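# About Kongkaew Kitchen School

Kongkaew is a small cooking school in Vurinville. We teach home cooks who want to prepare everyday Thai and Lao food without fear. The school has 3 teachers, and all of us learned to cook at home before we learned it in a restaurant.

We opened with one evening course in a rented room behind the Gisham bakery. In our first year we had 70 students. Until today, 455 people have finished the basic course, and many of them come back for the soups or for the December holiday class.

Our lessons begin with vegetables. A student learns to wash, to cut and to taste before she turns on any stove. We find this slow beginning very important, and we ask you to have a little patience with it.

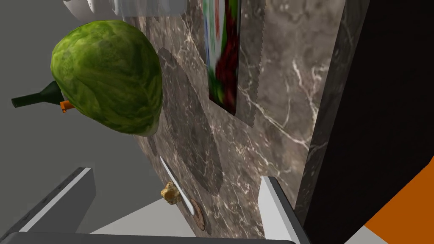 Waqas Virk wrote to us after his course that the first evening felt too long for him, but that he now cuts an onion in the same way every time and his soup cooks evenly. We were very glad to receive this letter, and we also made the first evening half an hour shorter.

The recipes are printed on paper and you take them home. We write them for a normal home kitchen, with pans of normal size. If an ingredient is hard to find in Vurinville, we tell you which other one we use ourselves.

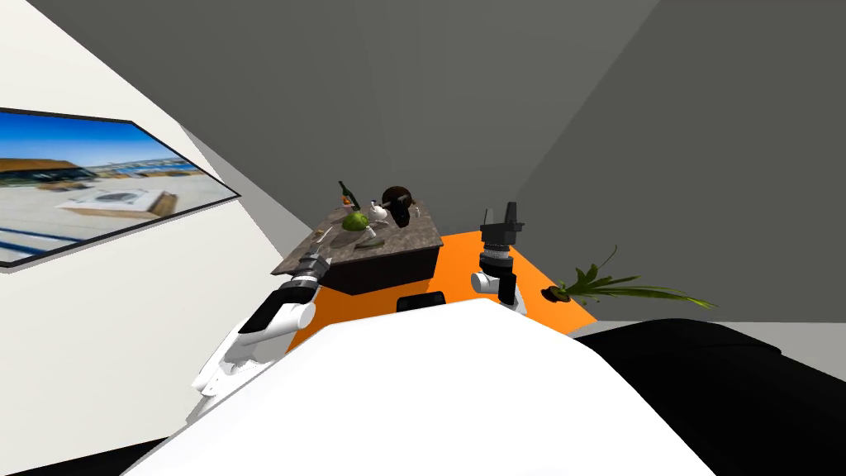
## Visit us

The school is on Lever Street, on the second floor. The office opens at 10 a.m. and evening lessons start at 6:30 p.m. The basic course costs $200, with all ingredients included. For questions about allergies or group bookings, please ask for Keith Sedgwick at the office. He answers the telephone until 5 p.m.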